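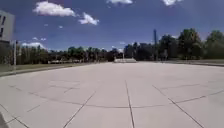 Issue 122

Home | Essays | Letters | Back issues | About us

Leave the big squares empty

Chinyere Yusuf

Reading time: 6 minutes

Every few years a council somewhere decides that it has too much paving and not enough going on. A plan is drawn up. There are planters in it, and a kiosk, and people drinking coffee under umbrellas. The plan says the space is underused. I have read a good many of these plans, first as a planning officer and now as a resident who can't stop reading them, and I think most of them should go back in the drawer.

The one that set me off this time is the plan for Garba, where I worked for a while and still have family. The town wants to put 396 pieces of fixed furniture on the old parade ground. That figure covers benches, bins, bollards, bike stands and something called a "dwell point", which is a bench with a back on one side. The firm behind it is Flundard, who did the station forecourt at Jirkum, and anyone who has tried to cross that forecourt with a suitcase will know their work.

The case for furniture is easy to make and I don't want to be unfair to it. People need somewhere to sit. Older people need it more than most, and a seat every so often along the edge of a large space can decide whether somebody goes out at all. Trees give shade and it is a poor town that has none. I would put seats and trees all round the outside of nearly every square I know.

The middle is a different matter. Once you bolt something down in the middle, you have decided what that ground is for, and you have decided it for the next thirty years. A stage goes in and then the market can't fit round it. A fountain goes in, the pump fails, and the council puts a fence round it while it looks for the money. 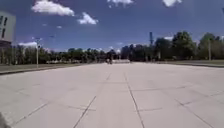
I learned this from a car park, of all things. Behind the offices at Jirkum there was a flat piece of ground with space for 200 cars. Then the offices closed and the cars stopped coming. For 2 years the council had no money to do anything with it, so it did nothing apart from sweep it. In that time it was used for a circus, a driving course for teenagers, a cricket net made out of scaffolding, a funeral gathering too big for the church hall, and a great deal of learning to ride a bicycle. My own niece learned there in November, in gloves. No permit covered most of it. Then the grant came through and the ground was turned into what the sign calls a pocket park. It has raised beds and a curving path too narrow for a pushchair to pass another pushchair. It is pleasant enough. I have never seen a child on a bike in it, and the sign says there mustn't be one.

Planners have a habit of visiting a place at eleven in the morning, finding few people in it, and writing down that it has failed. By the same test a school hall fails every evening and a football pitch fails most of the week. Large plain ground is used in bursts. Between the bursts it is crossed by people on their way to other places, and it gives everyone a decent amount of sky. I count that as a use, though there is no column for it on the form. 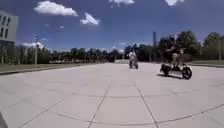 Room to cross on foot or on wheels.

There is also the matter of cost, which the plans tend to put near the back. Plain concrete wants sweeping, and now and then a joint wants filling. It doesn't want watering, pruning, painting or a contract with Kuvex to come and mend the lights in the benches. When I was in the job, the money to build a thing and the money to look after it came out of separate budgets held by separate people, and the second lot were seldom in the room. I doubt that has changed much.

I know what will be said about heat and about rain. Pale concrete throws glare on a bright day, and hard ground sheds water quickly. Both are real problems. Shade at the edges helps with the first and good drains with the second. If a town wants to break up part of a very large slab and plant it properly, with deep soil and real trees, I would support that over any number of tubs. What I object to is clutter sold as life.

So my advice to Garba is to spend a third of the money. Put good seats with backs and arms along all the sides. Plant the edges. Build a public toilet, which would do more for the place than any dwell point, and keep it open after dark. Put water and power under a few flush covers so that a market or a fair can plug in. Then leave the rest flat and see who turns up.

Comments (4)

Parade Lane resident: Agree about the toilet. The plan has a "digital information pillar" and no toilet.

M.T.: I use a wheelchair and flat open ground is the easiest part of my day. But the seats do matter to my husband, so please don't let them cut those first, because they will.

Old Jirkum: The cricket net was ours. We still have the scaffolding if anyone has ground to put it on.

Pell: Disagree. I walk over the parade ground in winter and the wind is awful. A few hedges in the middle would do no harm to anybody.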